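Print this message | E-mail this message

[workbench] Re: Oil or wax on a beige tabletop?
From: Eirlys Ifans
Posted in April

Dilum wrote:
> I have a table to refinish and can't decide between hardwax
> oil and plain paste wax. It gets used every day and people
> put mugs on it. The old finish is gone in patches. How far
> down do I need to sand, and how many coats after that?

Go with the oil. Paste wax looks fine for a month or two, then the first hot mug leaves a ring and you are back where you started. I did our kitchen table in wax twice before I gave up on it.

As for sanding, I start at 80 if there is old varnish to shift, then 120, then 180, and stop. Going finer closes the surface and the oil sits on top. Vacuum well and wipe with a barely damp cloth. Let it dry overnight - the raised grain can be knocked back by hand in the morning. 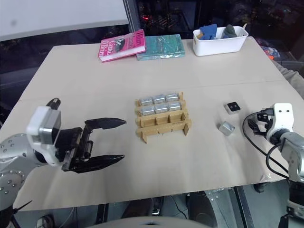 Craddock told me off for stopping at 180 and says anything that gets handled should go to 220, at least along the edges. I tried it on a shelf and couldn't feel the difference, but edges do take more wear, so it may be worth the extra ten minutes.

Put on two thin coats. Thin means you rub it in and then wipe off everything that will come off. Leave the first coat for a full day. Keep mugs and wet cloths off the table for a week after the second one.

Lay the used rags flat outdoors to dry before they go in the trash. Oily rags in a heap can catch fire.

Eirlys

Print | E-mail

Comments (3)

Vandberg: What about the underside? Mine cupped after I only did the top.

Eirlys Ifans: One coat underneath is enough. I should have put that in.

Ziltau: Did mine with wax 4 years ago and it still looks good, but we use coasters.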